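# Der Krimskrams-Kasten, oder: Wie ich meine zwei Kisten sortiere

Ich geb's zu, ich bin kein ordentlicher Mensch. Bei mir landet alles Kleine, was keinen festen Platz hat, in einer großen Kiste unter der Werkbank, und im Dezember letzten Jahres ging der Deckel einfach nicht mehr zu. Also hab ich mir ein System zugelegt, das auch Leute wie ich durchhalten. Amna Satti hatte mich damals auf die Idee gebracht, und seitdem mach ich das alle paar Wochen.

## Was du brauchst

- zwei offene Kisten, am besten dunkel und ohne Muster (kleine weiße oder durchsichtige Sachen siehst du darin viel besser!)
- eine Schaufel aus Kunststoff, so eine wie für Mehl oder Vogelfutter
- einen Lappen
- einen Karton für alles, was weg soll

Teuer muss das alles nicht sein. Meine Schaufel lag jahrelang in der Speisekammer herum.

## So geht's

**1. Kisten hintereinander stellen.** Die volle kommt nach vorn, die leere dahinter. Nebeneinander hab ich auch probiert, aber da greife ich ständig über Kreuz und am Ende liegt die Hälfte auf dem Boden.

**2. Erst das Große raus.** Alles, was du mit einem Griff erwischst, wandert zuerst nach hinten. Nicht lange überlegen, einfach nehmen und rüber damit.

**3. Immer nur ein Teil auf einmal.** Ja, das klingt furchtbar langsam! Aber sobald ich mit beiden Händen reinwühle, rutscht mir das Kleinzeug in die Ecken und ich fange von vorn an.

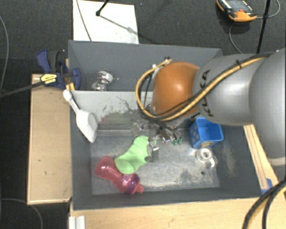
**4. Den Rest mit der Schaufel holen.** Irgendwann liegen nur noch Schrauben, Clips und Krümel unten drin. Schaufel flach ansetzen, zur Ecke hin schieben und dann langsam anheben. Wenn ich sie gerade nicht brauche, lehne ich sie an die Kistenwand, mit dem Griff nach oben, dann muss ich sie nicht suchen.

**5. Auswischen.** Kratzer gehen davon natürlich nicht weg, die stören mich aber auch kein bisschen. Nur klebrige Stellen rubble ich gründlich ab, sonst hängt beim nächsten Mal alles fest.

**6. Zurück oder weg?** Jetzt gehst du die hintere Kiste durch. Was ich seit dem letzten Sortieren nicht in der Hand hatte, kommt in den Karton. Bei knittrigen Tüten und Folien bin ich streng, die fliegen sofort.

## Wie lange dauert das?

Beim ersten Mal saß ich ungefähr 11 Minuten allein an den Schrauben, und da war die Kiste noch nicht mal halb leer. Inzwischen bin ich meistens nach einer Kaffeelänge durch. Mach's lieber öfter und dafür kurz, und stell dir den Karton fürs Aussortierte gleich neben die Tür.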